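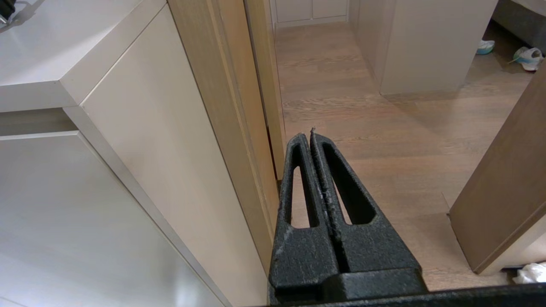

Print this thread | E-mail this thread
Wrist depth dropouts near doorways, planner backs off

tidepool_k
Running the Hidine planner on a mobile base with a parallel gripper. In the apartment test it stalls when the wrist faces a passage with an open door on one side. The local map fills with phantom points between the fingertips and the planner calls it blocked. Voxel size is 2 cm. Anyone seen this?

ostrander
Your self-filter is missing the fingers. If the finger mesh is solid and the real ones have slots, floor points come through the slots and get placed at finger range. Pad the mesh and mask the slots too.

tidepool_k
Mesh is solid, yes. Padding it helped, but I still get points along the seam when the fingers are nearly closed.

Herman Kwok
I disagree with padding. You lose the last bit of range you need for grasping. Use a fixed image mask per finger opening. We store 14 of them and interpolate.

ostrander
Masks drift as soon as somebody remounts the camera.

Herman Kwok
Then recalibrate. It takes 2 minutes.

tidepool_k
Trying masks Wednesday. Next problem is the bag on the low cabinet. The head camera segments the shoulder strap and the chain as separate objects, and the grasp planner picks the chain.

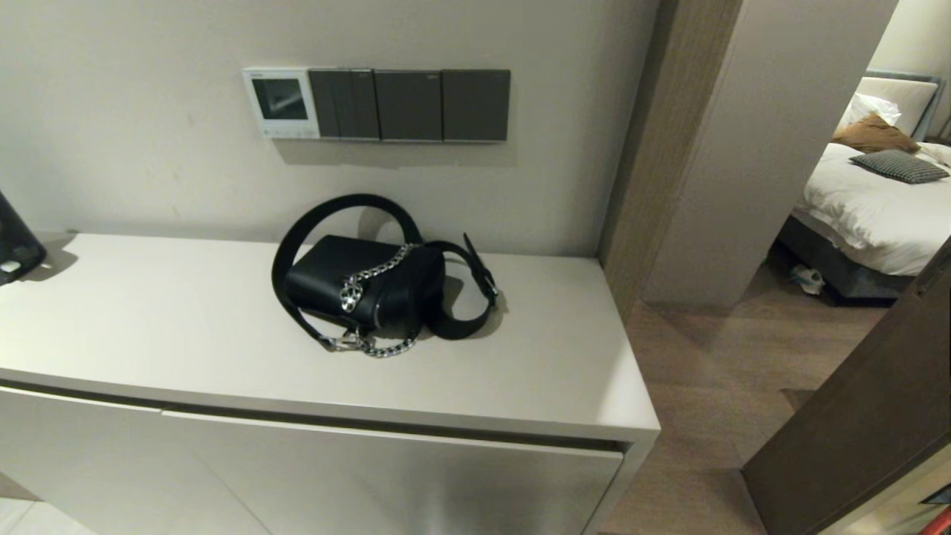 Re: Bag split into several objects

ostrander
Shiny links are bad for depth. Merge segments that touch in the RGB mask before you look at the cloud.

m_wundt
Merging will also grab the shadow if your threshold is loose. I cap clusters at 3,000 points and reject the rest.

ostrander
A cap throws out big objects.

5 comments | 2 shares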